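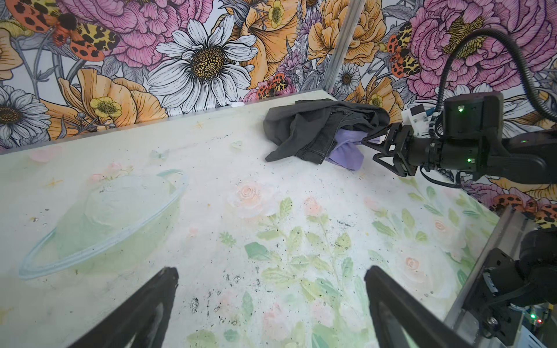
The printed table by the mural wall, with roses, leaves and a ringed planet.

The craft room at Skellanum has its new tables in place, and the one people ask about most is the pastel one against the floral wall. The print came from Minhas, who sell it as a cover for plain off-white tops. It has pink roses and sage-green leaves on one side and a pale green planet with stars on the other.

The surface is easy to live with, but it does show everything. Dark lint and crumbs stand out on a pale print, especially after clothes have been sorted or folded there. Please give the table a wipe when you finish. A damp cloth is enough — no scouring pads, which dull the print. Cloths are kept in the drawer under the sink, and there is a handheld vacuum on the shelf for the bad days.

A few other points. Clothes for the Givton swap can be left at the far end of the table until 2 p.m. After that they go into the bags by the door, folded or not. Small items such as beads, buttons and charms should go in the jar, where their owners can look for them.

The tables and the wall came to just under 3,000 dollars in all, paid from the Oveck fund. A second table in the same print is on order and should arrive in May. It seats 22 with the leaves out, so the long benches will move to the back room.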